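I have been putting off writing about rented practice worlds for robots, mostly because I kept changing my mind. My little shop, two desks and a very tired coffee maker, has been paying for the Fluston simulation service since September, and the renewal notice for the Cendby add-on came this week, so I suppose it's time to have an opinion and stand by it.

My opinion is that most people should rent the plain rooms and skip the fancy ones. I know that sounds stingy! But I have spent more evenings than I'd like to admit looking through the robot's simulated cameras, and a good share of what they see is as modest as can be: a stretch of blue-gray, a dark panel with a couple of white lines on it, a bit of brown down in the corner. The software has to make something of that, and so do you.
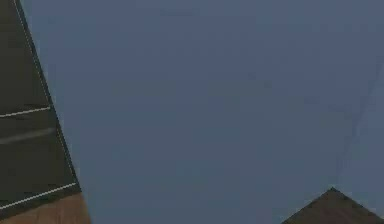 One of the camera views from our Fluston trial, with the brown peak at lower right.

The sales pages (and I say this fondly, I read them all with my feet up) like to show sparkling kitchens with fruit in the bowl. Lovely to look at. What I want for my money is a room that loads quickly, resets when I ask it to, and lets me move the light around without a support ticket. Fluston does the first two very nicely, and the third if you're patient. Cendby gives you 116 extra room layouts for 3000 dollars a year, and I kept going back to the same handful, the way you do with coffee mugs.

I'll grant the other side its due. Wutia, which we tried for 35 days, has much crisper floors and walls, and if your project depends on reading fine detail you may well want it. The blurry wood grain in our cheaper rooms bothered me at first, and some days it still does. I just don't think a small outfit should begin there, when the money could go toward more hours of practice.
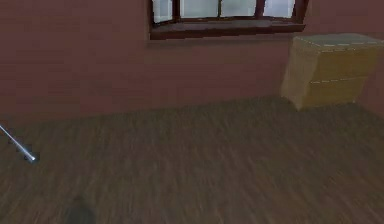

Can a small shop try a service like this before paying for a full year?
Ask for a monthly plan first, and get the reset and export terms in writing before you sign anything longer.

So I'm renewing the base plan and letting the add-on go, with a small pang for those layouts I never opened. If Sýkora ever brings its lighting tools over to Fluston, as I keep hoping, I may have to write this whole thing over again, and I'd be happy to.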